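Ticket 1790: Two-tier shoe rack, wobble and general attitude
Opened by: Poppy Hebden
Assigned to: Murdo Menzies
Priority: Low (raised to Medium by Poppy, returned to Low by Murdo)
Product: Wendadon two-tier rack, gray

Poppy, 8:30 am
Rack rocks when you put shoes on the top shelf. It also rocks when you take them off. Left alone, it is a model citizen. I have read the leaflet, both sides, including the Finnish.

Murdo, 9:15 am
Is it standing on something flat?

Poppy, 9:20 am
It was on the hall mat at Clerside, so no. Moved it to a table. It still rocks, but with less conviction.

Murdo, 10:05 am
Please loosen all the leg screws, push down on the top shelf with both hands, and tighten them again in a cross pattern. Most people tighten one side fully and then wonder why the other side sulks. Also, what are you testing it with? The last person on this queue used hiking boots full of gravel.

Poppy, 11:40 am
Screws done. Using the small off-white sneakers, the pair with the tan lining. They weigh about as much as a sandwich, so if the rack can't manage those we have bigger problems.
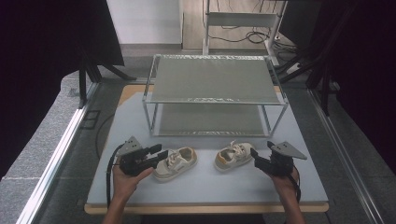
With the screws redone I get no rocking on the lower shelf at all. Top shelf moves a hair if the pair goes on at one end, and stops if it goes in the middle. I can live with that. Lorna Tosh says she can't, but Lorna has 30 pairs and a different rack.

Murdo, 1:10 pm
One end only usually means a leg cap not pushed all the way home. Turn the rack over and press each cap until it clicks. If one doesn't click, Tierney stocks spares in the Trestotley store.

Poppy, 1:45 pm
Three clicks and a sort of crunch. The crunchy one had grit in it. Cleaned it out, got my fourth click. Top shelf is steady at both ends.

Remaining complaint: laces hang down between the shelves if you leave them undone.

Murdo, 1:50 pm
Tie them.

Status: Closed
Reopened by Poppy, 1:52 pm, to say thank you
Status: Closed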